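Kimis Moisture Meter, two-pin

A pocket meter for home inspectors and curious owners. Push the pins into trim, framing or drywall and the reading comes up in two seconds, big enough to read in a crawl space! It stores 200 readings (so handy on a long day), runs about 7 months on one battery, and has a backlight we love. Spare pins tuck into the cap. Questions? Ask Anjani Sitompul at the Plolmont shop.

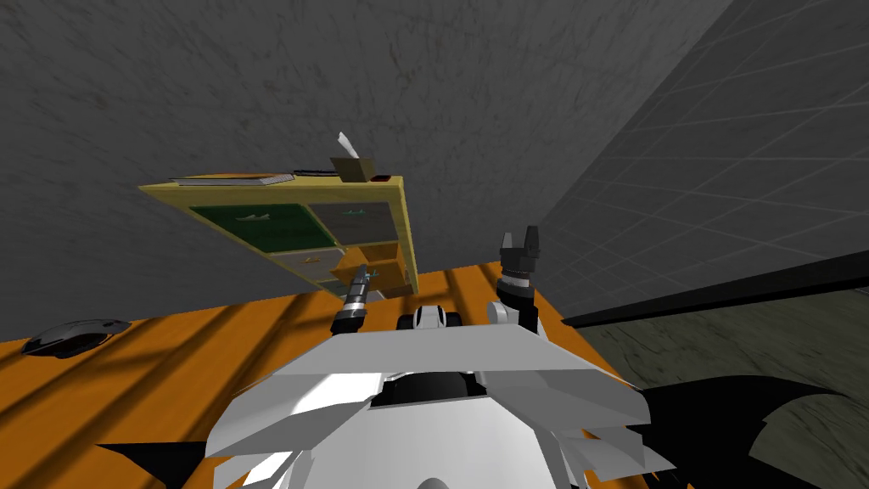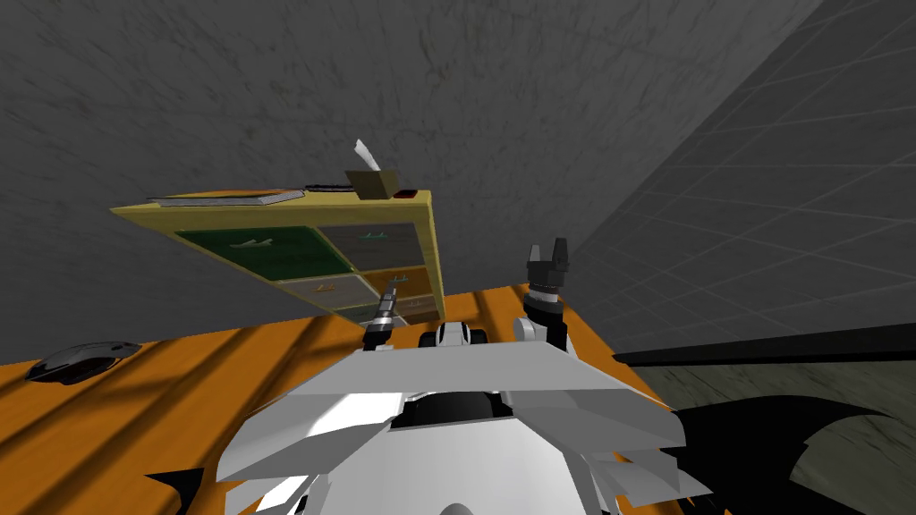
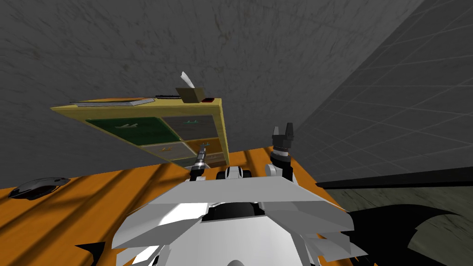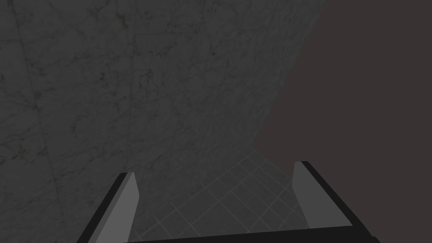

Simulated room views, computer-rendered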